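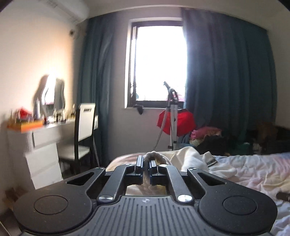
周日补采,叠毯子

最后更新:8月

趁还记得赶紧写,明天一忙又忘了。

卧室这组拖了快两周。之前采的全是厨房和桌面,杯子、碗、抹布,动作都短,几秒一条,采起来爽。床上的东西完全两码事。毯子没有固定形状,每次起手都不一样,手一抖整条就废。

先报数,免得自己以后翻不到:

叠毯子这个任务,目标300条,到今天晚上累计录了246条。加上之前桌面那批447条,都放在Mivbridge的盘里了,目录名还没统一,先这样吧。

毯子这246条,过完筛能用的167条。损耗有点吓人。主要死在三个地方:

一是夹爪闭合太早。人拿着手持夹爪,眼睛看的是毯子边,手已经捏下去了,回放一看指尖夹的是空气。这种我全删。也有人说留着当失败样本,我试过一次,模型学会了在毯子上方假装夹一下就走,很像那么回事,气死。

二是窗户。白天对着窗录,外面一片白,定位就容易飘。轨迹导出来能看到手腕突然跳一截,有的跳完还能接回来,有的就一路歪下去了。窗帘拉上一半会好点,全拉上又太暗,噪点上来更糟。目前的办法是上午少录朝窗的方向,人站到床尾侧面去,身体别挡光。不完美,凑合。

三是动作太快。熟了之后就会不自觉加速,前二十来条慢慢悠悠,后面越来越赶,抓边、提起、对折一口气完事。数据里看就是速度分布拖了个长尾巴。现在手机放个节拍,不听它的就重录。

房间我没收拾,故意的。床上几层叠着,梳妆台上瓶瓶罐罐,挂烫机就立在窗边,窗帘底下堆着衣服。第一次采的时候把房间清得跟样板间似的,模型在那儿表现特别好,换到真有人住的屋子里直接不会了,盯着被子不知道哪块是毯子。后来学乖了,乱就乱着录,每采完一段再把毯子随手扔一下,换个位置换个褶。

颜色也是个坑。奶白色毯子放在浅色花被子上,边界很难认,人看回放都得愣一下。但这种才值钱吧我觉得,深色毯子放白床单上谁不会。

流程记一下,下次照抄:

- 开录前夹爪开合各一次,确认行程归零
- 先对着房间慢慢扫一圈再动手,给建图留点东西
- 抓毛边那侧,不要抓中间,中间一提就塌
- 对折后手要退出来停一秒再结束,别夹着布就按停
- 每30条擦一次壳子,灰真的多
- 电量掉到一半就换,不要赌

标注这块用的Morniter,自动切段还行,就是"提起"和"对折"老分不开,边界差个十几帧。手工改了一晚上眼睛都花了。想过干脆把两段合成一段,但是后面训练要分阶段看成功率,合了就看不出卡在哪。先不合。

训练还没跑。打算等300条齐了再上,先拿能用的那部分做个小的试试水,看看抓边这一步学没学到。Samonte那边的同学建议再加一个房间,说单个卧室过拟和是早晚的事。同意,但是哪来的房间啊,我已经把能借的都借遍了。

还有一个没想通的问题:毯子掉到床沿外面一半的时候,算不算同一个任务?人会很自然地先拽回来再叠,可是这样前面就多出一段"拽",长度差好多。我现在是单独放一个文件夹,没混进去。有做过类似的朋友可以留言说说,特别是布料类的,你们起始状态怎么控制的,完全随机还是分几档?

另外转换脚本放Kodgate上了,写的很烂,能跑。时间戳对齐那段有个bug,最后一帧会丢,不影响用,下周修。

手腕酸。先睡了,剩下的周中晚上补。

分享 3 | 评论 11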